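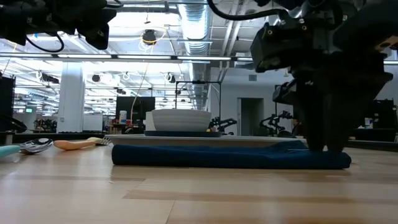
Udstead Community Legal Office
Household Information Pages
Keeping Papers and Belongings in Order After a Police Stop or Search

The Udstead Community Legal Office receives many requests for help from residents who wish to file a complaint about a traffic stop, a search of a vehicle or a search of a home. A large part of the first appointment is often spent on practical matters: a receipt that has faded, a jacket that has been through the laundry, a telephone that has deleted its own recordings. The tips on this page concern the handling and storage of such things at home. They are general information. They are not legal advice, and they do not take the place of a conversation with an attorney about a particular case.

Last reviewed 21/07/2023

Before anything is cleaned or repaired

Residents who intend to make a complaint should leave torn, stained or damaged items as they are until an attorney or advocate has been consulted. This applies to clothing, door frames, locks, car upholstery and the contents of drawers. Where a repair cannot wait, as with a front door that will no longer lock, photograph the damage first and keep every part that is removed, including screws and splinters of any size worth picking up.

Photographs should be taken in daylight where possible. Take one from far enough back to show the whole door, seat or wall, then move closer. Place a ruler or a coin beside small marks. Do not use filters, and do not crop the originals.

Clothing

Use paper bags. A plain grocery bag with the printing on the outside is suitable for most garments. Plastic holds moisture and encourages mildew, and a garment sealed in plastic in warm weather can be spoiled within days.

Damp clothing should be dried before it is bagged. Hang it indoors, away from direct sun and heaters, with a sheet of clean paper underneath, and keep pets out of the room. Do not shake or brush it. Do not use spot remover, fabric spray or an iron.

Each garment goes in its own bag. Place clean paper between the layers if it has to be folded, and keep any stain or tear away from the fold line. Close the top of the bag with two turns and tape it. On the outside write what the item is, who wore it, the date on which it was worn, and the date and time it was put in the bag. Whoever closes the bag should sign across the tape. If the bag is opened later for any reason, leave the old tape in place, add new tape beside it, and write down who opened it and when.

Wear clean disposable gloves. Kitchen gloves that have been used with bleach or detergent are not suitable.

Paper records

Citations, tow receipts, property receipts, court notices, hospital discharge papers and business cards left by officers should be kept together in one place from the first day. An accordion folder is sufficient. Residents who prefer a binder should use sheet protectors marked as archival or acid-free, and should not punch holes in originals.

Receipts printed on thermal paper (the smooth, slightly shiny kind used by tow yards and parking garages) fade quickly. Copy or scan them within 24 hours. Store the originals away from heat and out of soft vinyl sleeves, which can lift the print. A glove compartment in August is a poor place for them.

Do not write on originals, highlight them or attach notes with tape. Use a separate sheet and a paper clip. Envelopes with a postmark should be kept with the letter that came in them – deadlines are sometimes disputed, and the envelope may be the only record of the mailing date.

Papers that have become wet can often be saved. Lay them flat on paper towels in a room with moving air, change the towels as they become soaked, and do not try to peel apart sheets that are stuck together. A hair dryer will curl the paper and may darken thermal print completely.

The written account

Write down what happened as soon as possible, by hand or on a computer, and put the date at the top. Include the location, the direction of travel, the weather, patrol car numbers, badge numbers, what was said and by whom. If something is not remembered, leave it out or write that it is not remembered. Each person who was present should write a separate account, without comparing notes first.

Once finished, the account should not be rewritten. Later recollections go on a new, dated page. Residents who already have an attorney should ask how the account is to be addressed and stored before sharing it with anyone, and should not post it online.

Telephones and home cameras

Many doorbell and home security cameras erase footage on a schedule set by the manufacturer or by the subscription plan. Check the setting on the day of the incident and download the clip in full, including several minutes before and after the event. Neighbors should be asked politely, and soon, whether they have footage as well.

Turn off automatic deletion of messages and voicemail. Keep the original file on the telephone even after copies have been made. The office recommends two copies on separate devices, one of them stored outside the home with a trusted person. Do not trim the video, add captions or send it only through a messaging service, many of which reduce the quality. Screenshots of a video are not a substitute for the video.

A note on a paper label stating when each copy was made, and by whom, should be kept with the device.

Where to keep the box

One lidded cardboard box is enough for most households. It should stand on a closet shelf, off the floor and away from exterior walls, water pipes and the kitchen. Basements and attics are not recommended. Mothballs, cedar blocks and scented sachets should be kept out of it. Tape a list of the contents inside the lid and update the list by hand whenever an item goes in or out, with the date and initials.

Do not hand over an original to anyone, including this office, without a signed receipt that describes it.

In the car

Drivers may find it useful to keep registration and proof of insurance in one flat envelope that holds nothing else. Remove expired cards. Check headlights, brake lights, turn signals and the license plate lamp once a month, with a second person standing behind the car, and keep the receipts for any bulbs replaced. Plate frames that hide any part of the lettering should be taken off. A pen and a small notepad in the door pocket are recommended.

Supplies

Paper bags, labels and printed contents lists are available free of charge at the front desk of the office, Room 230, Brito Building. Residents who cannot travel may ask for a packet by mail. The quantity is limited to 2 packets per household.

Workshops

Faizal Lau leads a practical session on sorting and labeling records, and Zuleica Bragança offers the same session in Portuguese. Participants should bring copies, not originals. Questions about the preservation of video may be left for Bahman Mazandarani at the front desk. Appointments with an attorney are arranged separately, through Adalberto Bittencourt.

Filing deadlines vary from one agency to another and some are short. Residents should not delay a complaint or an appointment in order to finish organizing their records.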